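Flollitix Parcel Bench Set
Weighing station with table, scale and infeed conveyor

Home > Packing and Shipping > Parcel Benches > Flollitix Parcel Bench Set

Supplied by Codia
Page updated June 2024

Overview

The Flollitix Parcel Bench Set is a weighing station for small and medium parcels. It is sold to web shops, returns departments and mail rooms that handle soft mailers, poly bags and small cartons. The set puts a work table and a straight conveyor end to end, with a bench scale on the table. A parcel is taken from a crate, put on the scale, read, labeled and passed to the belt.

The table and conveyor are delivered flat on one pallet. The scale ships in its own carton and should be kept upright until it is unpacked.

What is in the set

Work table, green top
Belt conveyor, green belt
Bench scale with stainless steel platform
One open-top plastic crate, green
Leveling feet for table and conveyor
Joining bracket, table to conveyor
Power cord for scale
Printed setup sheet

Bags, labels, printer and tape are not included. Extra crates can be ordered in packs of 7.

Table

The table top is dark green and wipes clean with a damp cloth and mild dish soap. Do not use solvent on it, and do not cut directly on the surface. A cutting mat is the best thing to put down if you open returns at the same bench.

The feet adjust separately. Set the table height first, then bring the conveyor to match. The parcel should slide across the joint without catching. If the conveyor sits higher than the table, soft bags will fold under themselves at the edge.

Scale

The scale has a ridged metal platform, three display windows and a numeric keypad on the front housing. The displays show weight, unit weight and count. For parcel work only the weight display is needed, and the other two can be left alone. The count function is there for customers who also use the bench for small parts.

Capacity is 36 kg. Press the zero key at the start of each shift with nothing on the platform. If you weigh in a crate or tray, put the empty crate on the scale and press tare.

The platform lifts off for cleaning. Lift it straight up, wipe underneath and set it back down on all the supports. Labels that get stuck to the ridges come off more easily if they are warmed with a hair dryer first.

Soft parcels

Most calls we get about the scale are about poly mailers. A half-empty bag spreads out when it is put down, and if one end rests on a crate or on the table, the reading will be low. Fold the loose end in so that the whole parcel is on the platform, take your hand away and wait for the number to settle. Leave a hand's width between the crate and the scale if you have the room.

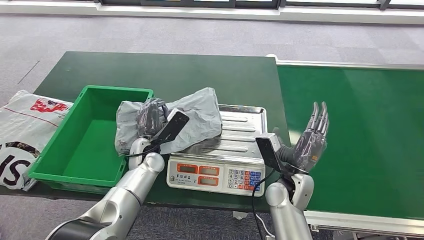

Elisa Caputo: We run two of these benches and had the low reading problem for the first week. Moving the crate farther to the left fixed most of it. I would still like a raised edge on the platform, because the really slippery mailers slide off when you reach for the label. Otherwise the scale has been fine and the keys are big enough to use with thin gloves on.

Reply from Codia: A clip-on edge for the platform is listed under accessories. It weighs very little, but you do need to zero the scale after fitting it.

Conveyor

The belt runs in one direction at a fixed speed and can be set up to carry parcels away to the left or right of the operator. Choose the direction when you order. Reversing it later means moving the drive unit to the other end, a job for a service technician.

Belt tension should be checked after the first 14 days and then every few months. If the belt drifts to one side, turn the adjusting screw on that side a quarter turn and let it run for a few minutes before turning it again.

Keep bag handles, string and loose tape away from the ends of the belt.

Floor and room

The bench can stand on concrete, vinyl or low carpet. On carpet, use the wide feet and check the level again once the bench has been loaded for a day. Keep the scale out of direct drafts from doors and fans.

Accessories

Clip-on platform edge
Wide feet for carpet
Crates, green, pack of 7
Cutting mat
Vusulton label shelf, mounts behind the scale
Mancuso bag holder, clamps to the table edge

Ordering

Order number 178. Please state belt direction and whether you need the wide feet. The set comes with a one-year warranty on the table and conveyor frame. The scale is covered separately, and the card is in the carton.

Spare belts and platforms are kept in stock. Setup sheets can be downloaded from the Documents tab.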